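Moving the kitting station to an arm, part two

Posted 24/10/2022

The first post covered the decision. This one covers what the work looks like now that the arm is on the schedule, and what changed for the two shifts that used to do the picking by hand.

Background for anyone who skipped part one. Hondar ships repair kits for pump assemblies. A kit is a tray of small parts, picked from boxes according to a printed list, bagged, labeled and passed down the line to packing. Until July all of it was done standing at three benches. The catalog has 2572 part numbers, but most of the volume comes from some 200 of them, and those are the ones we gave to the arm. Everything else is still picked by people, and I expect it to stay that way. The rare parts come in odd bags, odd quantities and sometimes with the wrong label, and a person sorts that out in a few seconds.

The control software is from Dreßler. The planning layer on top of it is Vumwood, which we run on our own server. Vumwood takes the order list, decides which box to visit next and hands the arm a target pose. We test every new box type in simulation before it goes on the floor. The simulator came with a library of ready-made halls, and we never bothered to model our own building, so the test cell sits in a place much better looking than where we work.

The check itself is simple. The arm has to enter the box from above, reach the bottom corners, close on a part and come back out without touching the rim. Deep boxes are the hard case, as the gripper body needs clearance as well as the fingertips. We run each box at several positions on the table, with a neighbor standing close by, and log every contact.
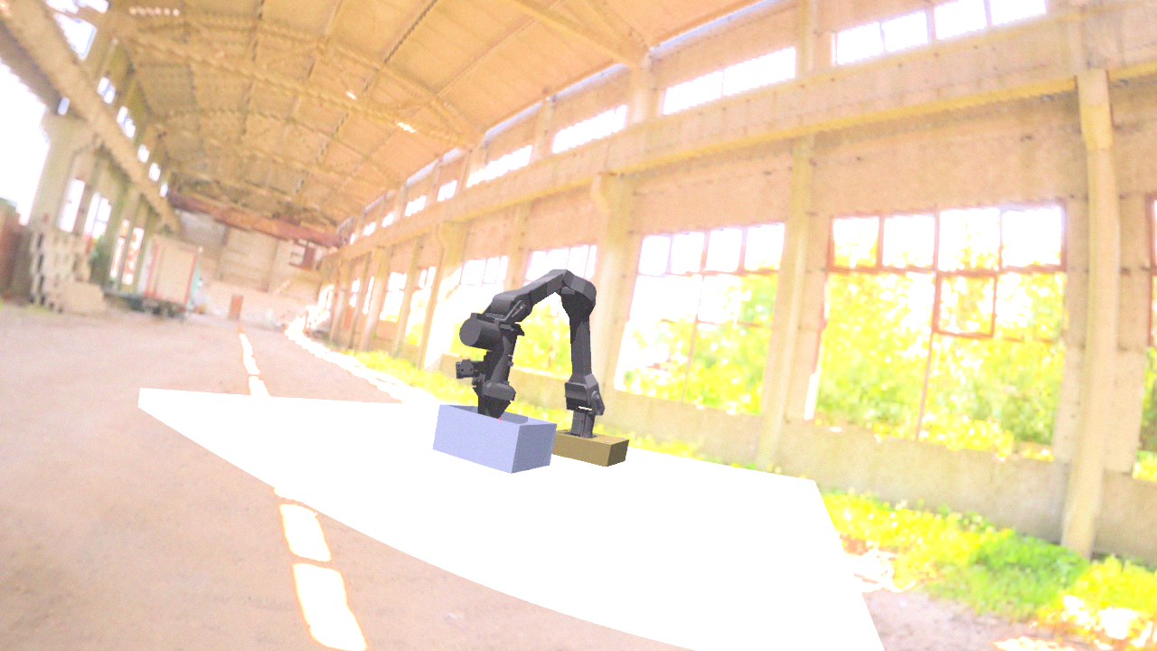
Box entry check in the simulator, gripper below the rim of the blue box.

A box type passes when the log is clean for a full run. If it fails, we can turn the box, change the approach angle or take the part off the arm's list. The third option gets used more than the vendor would like. Tuning an approach angle for a part we ship twice a month costs more time than picking it by hand for a year.

Now the people side, which most of the comments on part one asked about.

Nobody was let go. The number of hours at the benches went down and the hours went elsewhere, mainly to receiving and to what we now call box prep. Box prep did not exist before. Parts have to arrive at the arm in the right box, at the right fill level, with the divider removed. A person picking by hand does not care about any of this. The arm does. In the first weeks, most stops had nothing to do with the robot and came from boxes filled too high.

Reinhold Kleinschmidt ran the picking benches for years and now owns the box prep procedure. He wrote the fill rules, and they are better than the ones in my draft. Mine gave a maximum weight. His gives a line on the inside wall of the box, which can be checked at a glance and needs no scale.

Jörg Görtz took the operator training in July. He clears stops, restarts jobs and decides when a part number goes back to manual picking. That last point took some argument. The original plan sent those decisions to engineering, meaning me, and the queue sat overnight whenever I was at the Wemarness site. Now the operator on shift decides and I read the note the next morning. I have reversed two of those decisions so far.

There are complaints and they are fair. The pace at the remaining manual bench is less even than it was. The easy parts went to the arm, so what is left is slower per pick, and the old hourly target made no sense for it. It took us too long to drop that target. People were measured for weeks against a number based on work they no longer did. If you are planning something similar, change the targets on the day the arm starts.

The other complaint is about waiting. When the arm stops, someone has to come over, read the message and clear it, and the messages are written for the people who built the software. "Pose unreachable, segment 2" tells an operator very little. We now keep a printed sheet next to the screen with the common messages and what to do about each. Jörg adds to it by hand and I retype it at the end of the month.

Next on the list is the return path for half-empty boxes, currently done with a cart. I will post the numbers from the first quarter once I have cleaned up the logs, which were kept in two formats until the September update.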